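# Chapter 4: Looking After the Gripper

Most manuals for hand-held grippers give upkeep a single page, and most of that page tells you to keep the tool clean. Readers should be suspicious of such short advice. It was usually written by people who had the tool for a few weeks, on a good bench, with new pads. This chapter follows one station over a longer stretch and asks which parts of the usual routine earn their time.

The station is at Tenduvholm, where the Sengar project keeps a table for training work: wiping, folding, picking up and setting down. Its upkeep plan came from Vusteck, a supplier of small automation cells. The plan called for a full strip-down every 2 weeks and promised that pads would never slip between services. The first claim was easy to follow. The second did not survive April, when an operator found a pad that had crept far enough along its jaw to change where the fingers met. The strip-down had been signed off on time.

Why did the check miss it? The form asked whether the pads were "in good condition," and they were. It did not ask where they were. A form like that collects ticks, and a full page of ticks tells you very little about a machine.

## 4.1 What a check can and cannot show

Start with the fingers. Close them slowly with nothing between them and look at the tips from the side. If one tip lands ahead of the other, do not reach for the software. Look for a shifted pad, a loose screw or grit in the slide, in that order. Many crews recalibrate first, and the new numbers hide the fault for another week.

Next, handle something soft. A hard block will hide a weak grip, and for some reason it is the test piece most suppliers hand over. Thin cloth is less forgiving. Pinch it, drag it over a smooth surface, and let go. Repeat the motion in both directions. One good pass proves only that one pass was good, and you should write it down that way.

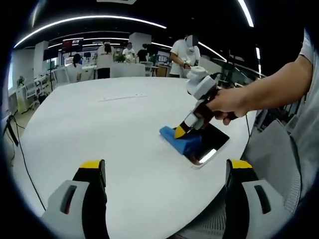
*Figure 4.1. A blue cloth under the yellow and black fingers of a hand-held gripper, on a black tablet.*

Cables come next. Follow each one by hand from the tool to its plug, and move the tool through its full reach while you do it. A cable that looks fine at rest may pull tight at the far side of the table. The Sengar log lists 92 faults, and the first reading of it blamed the fingers for most of them. Treat that reading with care. The log had a box for "finger fault" and no box for cables, so operators picked the nearest thing.

The Judico checklist, used later in this chapter, adds the missing box. It also asks for the position of each pad, measured from the base of the jaw. Whether it catches more faults or only sorts them better is still an open question, and Section 4.2 takes it up with the log in hand.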